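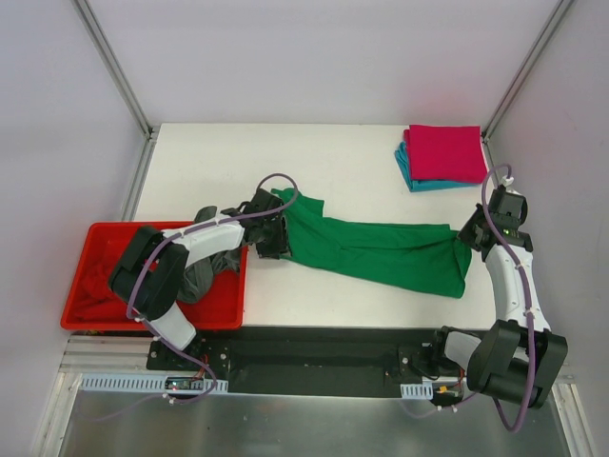
The Gusholm 1029 in red, with a red cloth and a dark gray one in it and a long green one out on the table.

Gusholm 1029 Shallow Bin, Red
Reviewed by Nazar Stasiv, October 2020

I own more bins than things to put in them, so I should not have bought this one. But Treltamov had it stacked by the register at the Plovport store, and I was standing in a slow line, and it was very red. By the time I reached the front I had talked myself into a need for it. The need was cloths.

We go through a lot of cloths. There are the ones for dishes, the ones for the floor, and the ones for Sirko, who is a dog and comes home from the beach with a good share of it attached. They used to live in a tall hamper, and the one I wanted was always at the bottom with its arms around the others. A shallow bin fixes this. Everything in it is near the top, there being hardly anything else. I drop the clean laundry in, carry it to the table, pull out a cloth, fold it, pull out the next one. That is the full list of features and I use all of them.

It's a plain plastic tray with a raised rim, and the rim is the best part. You can get your fingers under it with a load on board, and the corners haven't dug into my hip on the stairs the way the old wire basket did. I keep the bin at the left end of the table with its front corner hanging over a little, so the good middle of the table stays free for folding. Sirko has walked into that corner twice. The bin didn't mind.

Now the color. I like red. I also own red cloths, and a red cloth in a red bin disappears. More than once I have carried the thing back to the closet believing it was empty and found a crumpled dish cloth in it the next morning, looking smug. Gray shows up fine. Green shows up fine. If you have a lot of red laundry, or you fold in the evening under one weak bulb as I do, get the bin in white. It costs the same and will lie to you less.

Capacity is where the shallow idea catches up with you. Two or three cloths, tossed in any old way, and something is already draped over the side. Fold them first and it holds a respectable pile, but then you have folded them, and what do you want a bin for? I've made peace with the drape. Bath towels, no. I tried one and it sat there like a cat in a shoebox.

The long cloths are their own problem and I can't pin it on Gusholm. Anything long comes out as a rope. You take it by both ends, you stretch it across the table, and it's still twisted in the middle with a lump at one end. My method is to give it a shake, swear, lay it down, and work the lump outward with the side of my hand. A wider bin might keep the twist from setting in. A wider bin would also not fit on our shelf, so here we are.

The label on the underside took me longer to remove than everything else I have done with this product combined. It came off in strips the width of a noodle. I tried hot water, then cooking oil, then a fingernail, and there is still a gummy patch that collects dog hair — I have decided to call it a non-slip foot.

Cleaning is easy. Rinse it, wipe it, done. After roughly 57 loads there are scuffs along the bottom and a scratch inside where I once carried clothespins, and neither bothers me. The plastic flexes a bit if you lift it by one side, so lift it by two.

Would I buy it again? Yes, in white. It's a good bin for small cloths, a poor one for towels, and it has kept the dish cloths and the dog cloths apart since April, mostly. Four stars. I've held one back for the label, and I may take another half when I turn it over and see that patch again.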